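Progress report, suture practice work, second period
Prepared for the Hudby training fund
January

**Summary**

The work is on schedule. The practice program at Skaduvden has moved from single stitches to closing short cuts, which was the main goal for this period. The pad supply problem described in the first report has been fixed. Spending is within the amount approved. One item, the written guide, is behind, and a new target is given below.

**Work done this period**

We planned 400 practice stitches and logged 744. The extra came from the weeks after the new pads arrived, when two benches could be in use at once. Every stitch is entered in the log with the pad it was placed on, the thread used and a pass or redo mark. A redo mark is given if the bite is too shallow, if the two sides of the cut do not meet, or if the thread tears through the pad.

Tearing was the most common reason for a redo mark. Most of it happened on pads that had already been used several times, and we now retire a pad earlier than we did before. This uses more pads but gives us results we can compare from one session to the next.

Knots were scored separately. We found in the first weeks that a good stitch was often followed by a poor knot, and a single score hid that. The two columns in the log are now filled in by different people.
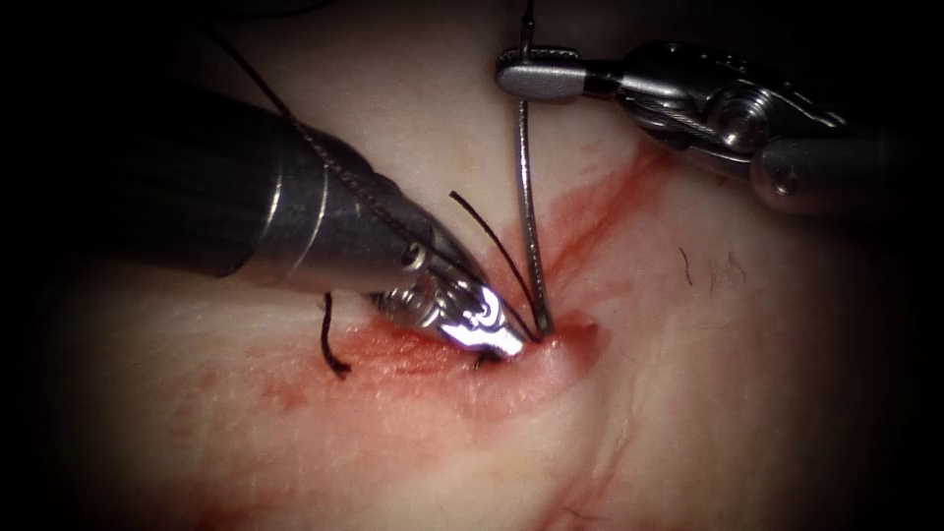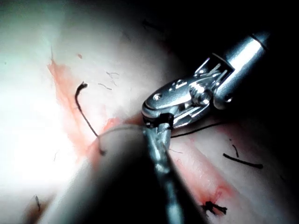
Thread handling took more of our time than we had allowed for in the proposal. We started with long lengths, on the idea that fewer changes would mean faster work. Long lengths tangled and got caught under the instruments, and a session could lose several minutes to clearing them. We now cut thread shorter before the session starts. Where the strand lies over the shaft of an instrument, as it does in both pictures, the person in charge of the session checks that it can run free before the stitch is pulled tight. The check has been added to the session sheet. Cut ends are another matter. The second picture has black pieces of suture scattered on the pad, and our rule is now that ends are picked up between one cut and the next.

**Materials**

Pads are now bought from Wunderlich in boxes. The first report noted that the earlier batch varied in thickness and that some pads split when a cut was made near the border. The current batch has been even. We received 200 pads this period and have 100 left, which is enough to finish the next set of sessions without a new order.

Thread is bought in two sizes. The finer size has been used less than planned and we do not expect to reorder it this year. Needles have been replaced on schedule. A dull needle drags the surface of the pad before it goes through, and we changed the rule so that a needle is replaced when this is first seen, even if it has not reached its set number of passes.

**Budget**

Pads and thread together came in slightly under the planned amount. The savings on the finer thread cover the additional pads. No money has been moved between budget lines. The lamp listed in the proposal was bought and is in use at the first bench. The second bench still has its old lamp, and we are not asking for a replacement.

**Problems and delays**

- The written guide is not finished. The sections on loading the needle and placing the first stitch are done. The section on knots was rewritten after the scoring change and needs another review.
- Storage is tight. Used pads have to be kept until the log has been checked, and the cabinet at Skaduvden is full. Fevgate has offered shelf space, which we plan to accept.
- Early log entries do not record pad age. We have left those entries as they are and marked them so they are not used in any comparison.

**Next period**

We will continue with short cuts and add curved ones, using the same pads. Curved cuts need the needle to enter at a different angle on each stitch, and we expect the share of redo marks to go up at first. The target is again 400 logged stitches, with no separate target for speed.

The guide will be sent to Fevgate for comment when the knot section is complete, and a copy will be attached to the next report. We will also send a short table of redo marks by reason, as the fund asked for after the first report.

No change to the budget or to the end date is requested.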